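From: Shewit Araya
To: bogale-clinics list
Date: May 8, 2019
Subject: Re: Second measles dose records, and the titer question

Cirilo Zavala wrote:
> We have finished pulling the charts for the Custbridge site and the
> numbers are worse than I expected. Out of 576 staff and students on
> the rolls, 39 have only one measles dose on paper and another 18
> have nothing at all. Some of the 18 were born before 1957, so they
> may not need anything, but I have not sorted them out yet.
>
> Two things I would like the list to weigh in on. First, do we run
> blood tests on the 39 before giving a second dose, or just give it?
> Second, how are other sites handling people who say they had measles
> as a child but have no record of it? I have three of those and one
> of them is quite firm about not wanting a shot.
>
> Also, does anyone know if the Murnora export keeps the date of the
> first dose? Mine comes out blank about half the time.

Cirilo,

Taking your questions in order, with the Murnora one last because it is the longest.

On the 39 with one dose: we did not test. We gave the second dose to everyone who had no reason to avoid it. A person who is already immune is not harmed by another dose of MMR, and the blood test means one visit for the draw, a wait for the lab, and then a second visit for the people who come back negative or borderline. When we tried testing first, in January, we lost track of several people between the two visits. I would rather have them sit down once and leave with it done.

The usual screening still applies. Ask about pregnancy, immune problems, recent blood products, and any bad reaction to an earlier dose. Check that at least 28 days have passed after the first one. If somebody had another live vaccine recently, such as chickenpox, the same 28 days applies unless both were given on the same day. We put those questions on a half sheet that people fill in while they wait, and the nurse goes over it with them. I can send you ours if you want it. It needs your site name at the top and nothing else changed.

On the people who remember having measles: we do not accept memory as proof, and we do not accept a parent's memory either. Plenty of childhood rashes were called measles at home. For those three I would offer the choice of a blood test or the vaccine. The one who does not want a shot may be perfectly happy to give blood, and if it comes back positive, the lab report goes in the chart and you are finished. If it comes back negative you can have the conversation again with something on paper in front of you both. That has gone better for us than arguing about it at the first visit.

For the people born before 1957, be careful. That cutoff is fine for most adults, but the advice is different for anyone who works in a health care setting. If any of yours work in the clinic itself or go into patient rooms, pull them out as a separate group and ask your medical director. Ours wanted two doses or a lab result for all clinic staff, whatever their age.

One more point on the blood tests, and it comes up every time. If a person has two documented doses and someone orders a titer anyway, and it comes back negative, the two doses still count. We had a chart flagged for a third dose on that basis and had to unflag it. Please don't order titers on people with complete records. It costs money and only creates questions.
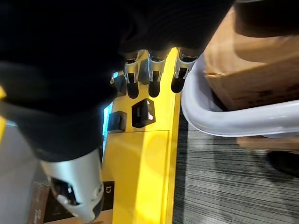
Now Murnora. The first dose date is kept, but the export only picks it up if it was typed into the history screen. If the front desk scanned an old vaccine card and attached it as a document, the system knows that a card exists and nothing more, so the date column comes out blank. I would guess that is your missing half. The fix is dull — open each scan, read the date, and type it in. We did 200 of them over two weeks, a few at the end of each afternoon.

Before you do that, check the state registry for the same names. A fair number of ours were already there with both dates, and a registry printout is easier to read than a creased card from another country. Watch for day and month being swapped on the foreign ones. Where the day is 12 or under you can't tell by looking, so we go by which country issued the card and make a note of it.

If your site is still on the older Flullonik intake form, there is a second problem. That form has one box for "MMR" and no place for a second date, so when it was loaded into Murnora everybody came across with a single dose. Some of your 39 may have had both. I would look at the original paper for anyone whose intake was done on that form before calling them in.

We still have not settled what to do about people who decline everything. At present they sign a form saying they understand they may be kept off site during an outbreak, and the form goes in the chart. Our form does not say how long that would last, and people ask. If another site on the list has wording that covers it, please post it here.

Shewit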